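How to Write a Rent Roll Your Lender Will Actually Read

If you own a small commercial building, or you're about to buy one, sooner or later a lender is going to ask for the rent roll. The first time I was asked, I sent over a photo of a page from my notebook. The broker was very kind about it! I've put together a fair few since, for my own little place in Ullbridge and for friends who've roped me in, so let me walk you through how I do it now.

Start with the leases, and I mean the signed ones. Get them out of the filing cabinet, the glovebox, wherever they've ended up, and put them in unit order. Don't work from memory or from your bank statements. What a tenant pays and what the lease says they pay can drift apart over the years, and you want to find that out before the bank does.

Next, open a spreadsheet and give every unit its own row, including the vacant ones. I know it's tempting to leave an empty unit off, but the lender will have the floor plan and will add up the areas. My columns run like this:

Unit number
Tenant's legal name (from the lease, so the company and not the sign over the door)
Area in square metres
Start date and expiry date
Options to renew
Base rent per month
Recoverable outgoings per month
Bond or guarantee held
Next rent review and how it's worked out

Fill in the areas first. In my building the big unit at the front is 400 square metres and the one behind it is 170, and for years I had the front one down as 370 because an old agent's brochure said so. If your leases and your plans disagree, go with the surveyed plan and add a note underneath.

Now the rents. Keep base rent and outgoings in separate columns, even if the tenant pays you one lump sum. If anyone is on a discount or a rent-free period, show the full rent in the column and put the incentive in the notes, with the month it finishes. A line such as "half rent until end of October" saves three emails later on.
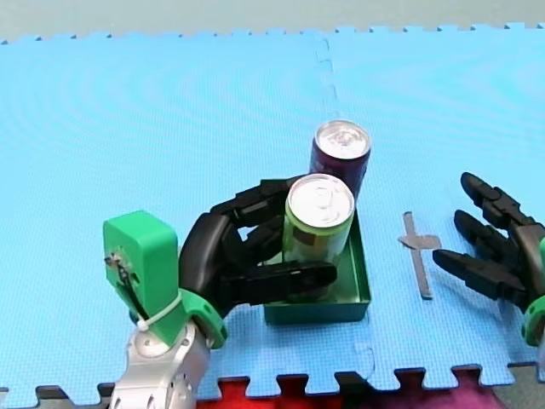
Once the rows are done, total the columns and check the yearly figure against what landed in your account over the last 12 months. Mine never match the first time – there's always a late payment or a credit I'd forgotten – so pour yourself a cuppa and work through the differences one by one. Write each one down as you go.

Mingxuan Wan, who did the valuation on my place, also likes a column for months left on each lease. Anything over 48 is comfortable reading for her, and a cluster of short ones will bring questions, so have a sentence or two ready on which tenants you've spoken to about renewing.

Last of all, put the building's address and the "as at" date at the top, save it as a PDF, and send the spreadsheet along with it.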